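Clearing the spare room, part 8: cups

September 11, 2020

The spare room has been the overflow for the kitchen since May, when the Lurnik shelving came off the wall. Anything without a shelf went in there. The bedside cabinet filled first, then the floor, then the bed.

I sort on the bed. The quilted cover is white, so small items show up against it, and the height saves my back. The method is one category at a time: everything of that type goes on the cover, gets checked, and is either boxed or put in the discard bag. Cups were next.

Paper cups are checked for three faults: a flattened rim, a soft base and a split side seam. The rim is the usual failure. A cup stored on its side under any weight goes oval and will not nest properly afterwards. Nested cups take up a fraction of the space, so one bad rim costs more room than it should.
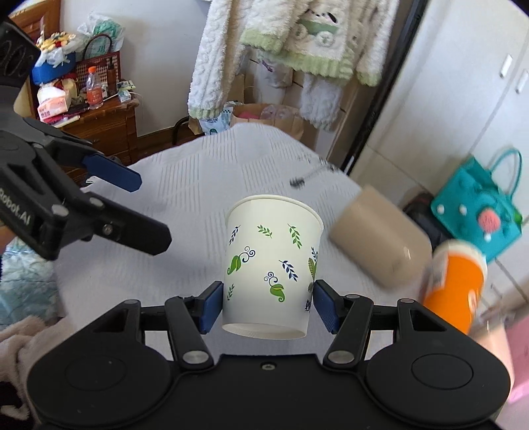
Patterned paper cup, leaf sprigs and navy ferns. Wardrobe and tote bag at the back.

The patterned ones are staying. They came in a sleeve from Jitalov and the print has not rubbed. I store them base down in a narrow carton, with a sheet of paper folded over the top to keep dust out. The plain beige and the coloured ones go in a second carton, labelled on the short end so it can be read from the wardrobe door.

Utensils get a shallow tray of their own. Loose metal in with paper cups will dent them.

Still to do: the bottles in the brown paper bag, which need sorting for the depot, and the top of the cabinet. The woven basket can stay where it is. The tissues are moving to the hall cupboard.

The cartons are Nidadard flat-packs, 11 litres each. The bottom flaps need tape even though the instructions say otherwise.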